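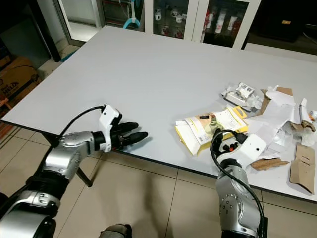 Do you need to swap the whole hand to find out whether a different gripper suits your arms? Most of the time a change of fingers tells you plenty, and you can leave the wrist, the cabling and the controller settings exactly as they are while you find out.

December
By Crescencio Pastor

I promised in the last newsletter that I would write up our finger comparison, and several of you have written to ask where it had got to (thank you, it's nice to know someone reads to the bottom of the page!). We had two sets on trial, the short stiff pair from Nirkberg and the longer, more forgiving pair from Estico, and we gave each of them the same chores on the same two-armed setup, with the same person driving for the whole of Thursday so that nobody's habits got mixed into the results.

The chore I cared most about was clearing packaging. Rigid blocks are lovely for a brochure, but anybody who has watched a gripper chase a bit of clear plastic across a table knows where the hours go. Cardboard was easy for both sets. Thin plastic was another story, and the Nirkberg fingers, which I had more or less written off as too stubby, managed 75 good picks against 43 for the Estico pair. I'd have put my lunch money on the opposite! My best guess is that the longer fingers flex at the tip just as they close, so the plastic slides out, and I'd love to hear from anyone who has tried a rubber pad on them.

The Estico pair got its own back on paper. A creased sheet lying flat wants a finger that can slip underneath, and the longer ones did that gently and with hardly any tearing, where the short ones tended to push the sheet along until it bunched up.
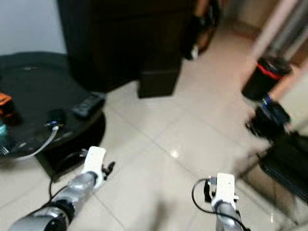 posted by Crescencio Pastor in Bench Notes

Between rounds we rolled away from the table and checked both grippers held open over bare floor. I do recommend this, dull as it sounds. With the arms out in front and nothing to grab, you can look at how level the two hands sit, and you can look at the cables too, which need enough slack to loop freely at the wrist and yet not so much that they find their way in between the fingers. We retied ours once and should have done it sooner.

A word on the controller, as a couple of you asked. We stayed with the Rainer unit for everything. I did have the Nusier one on the bench for an evening and liked its menus very much, but it wanted its own settings for closing force and I didn't trust myself to match them fairly, so it will have to wait for its own write-up. All told we logged 868 attempts, counting the fumbles, and the log is yours if you write and ask for it.

For now the short fingers are staying on both arms, and the long ones are in the drawer by the door for whoever would like to borrow them next. Please bring back all the screws.

Contact the newsletter desk | Copyright Bench Notes | Back to top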